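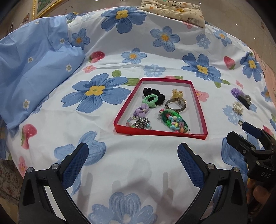 Hair things and a wristwatch in a box lid, on the flowered sheet.

Review: Laraneo bed linen set, single size
Written by Svenja Wendt, 7 Nov 2022

I bought the Laraneo set in July, when my daughter moved from her small bed into a normal one. The shop of Mr Sauerland had it in the window and I liked that the cotton felt a little heavy. I have two sets now, so I can say something about the washing.

The label gives a thread count of 256. I am not an expert and cannot check this, but the cloth is dense and when I hold it against the lamp I see very little light. My older sheets from Kleinschmidt have 300 on the label and they feel thinner to me, so I do not trust these numbers very much any more.

I wash at 40 degrees, inside out, and dry on the line. After the first wash the fitted sheet became shorter, and on our mattress it was then quite hard to pull over the last corner. My brother Finn has the same set on a flatter mattress and has no trouble. If yours is thick, please take the bigger size.

The colours have stayed good. The pillowcase closes with 3 buttons and one of them came off in August. I wrote to the company and a Mrs Villanueva sent me two new ones in an envelope, without asking for the receipt. That was kind, but I would prefer buttons which are sewn on properly.

Ironing is possible but I gave it up. If you fold the duvet cover while it is still a bit warm from the sun, it looks fine - only the edge with the buttonholes stays wavy.

What I do not like is the smell when it is new. It was like a paint shop and it went away only after the second wash. Also the bag it comes in has a zip that broke on the first day.

I give four stars out of five. For guests I would buy it again, in plain white if they make it one day.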